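We use cookies to remember your settings and to count visits. Accept all | Manage choices

Wanted: a tidy-minded person for the flat at Prendley (part-time, starting soon)

I run Jestomora, which is a small lettings and housekeeping outfit in Zinivcombe, and I'm looking for someone to join us for 10 hours a week. Most of it would be at the Prendley flat, our busiest let, with the odd morning at the Pacheco rooms when they need a second pair of hands.

I'll be straight with you about the job. There is some cleaning, but the heavy stuff (ovens, windows, carpets) goes to a firm we've used for years. What I need is someone for the tidying. I mean the cushions, the coats, the post, the mugs that migrate to the bathroom windowsill! Our tenants are mostly on longer stays, they work long days, and they pay us so they can come home to a sitting room that's been put back together. A typical start to a visit is the sofa, where everything seems to land. Hoodies especially. Somebody comes in, off it comes, and it stays on the seat until one of us picks it up. 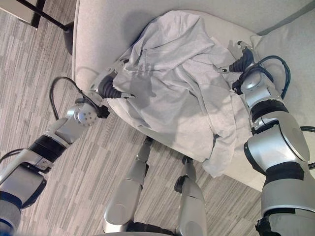 I like the sitting room done first, so you've got somewhere clear to put the folding later on. After that it's the hall, then the kitchen worktops, then beds if it's a linen day. You'll find your own rhythm and I promise not to hover. I did the whole round myself all through August while we were short, and I got quite fond of it, radio on, kettle on, in and out before lunch.

A few house habits you'd pick up in your first week:

- Anything left on a chair or sofa gets a quick look over. If it's grubby it goes in the wash bag by the bathroom, and if it's fine it goes back where it lives.
- Empty pockets on to the hall shelf, please. We once washed a train ticket that cost its owner 70 pounds and I still feel bad about it.
- Jumpers and hooded tops go over the black stand with the round base. Drape them over the top of the pole and let them hang down, then straighten out the worst of the bunching so they don't dry into odd shapes or pick up creases.
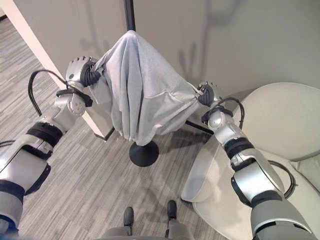 What I'm hoping for

You don't need experience in a hotel or anything like that. If you've kept a busy family house going, that counts for a lot with me. I'd like someone who notices when a throw is on crooked, who can be trusted with keys, and who's happy working alone for a couple of hours at a stretch. You'll need to manage two flights of stairs with a bag of linen. A driving licence would be handy for Pacheco but the bus does stop nearby.

Pay and hours

It's nearly 900 pounds a term on our current rota, paid every month, and I top it up for any extra mornings. Visits are on weekdays, always finished by three, so it fits round the school run. You get paid holiday, and 5 of those days can be taken at short notice if one of the children is poorly or the boiler man finally turns up.

How to apply

Drop me a few lines through the contact form, or put a note through the Jestomora door in Zinivcombe. Tell me a bit about yourself, which mornings you could do, and how you fold a fitted sheet (I'm still looking for a good method). Please get in touch by 21 September 2018. I'll ring everyone back, and if we get on we'll do a paid trial morning at Prendley together.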